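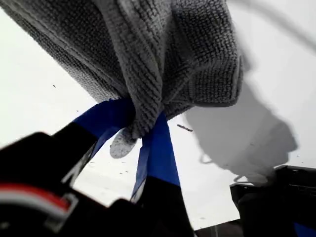 Nicanor Lozano
Moderator
10/07/2023
Please stop using fabric softener on cleaning towels. The fibers become coated and then they only push the water. I wash mine at 30 degrees with half the soap.

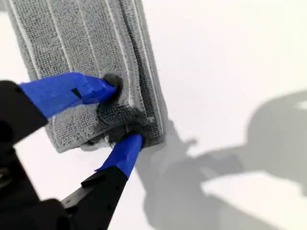 Also I don't mix them with cotton — the lint stays for months.

gristard
I disagree about 30. Mine come out greasy. I use 60 and they still drink water well.

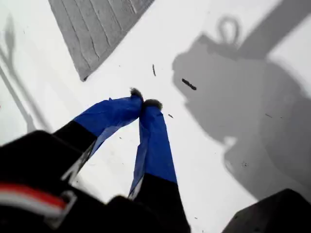 Nicanor Lozano
For kitchen grease, maybe you are right. But dry them in the air after.

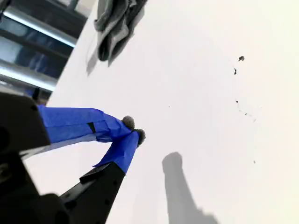
The dryer made two of mine stiff in April.

toledo112
Low heat is fine. Yours was too hot.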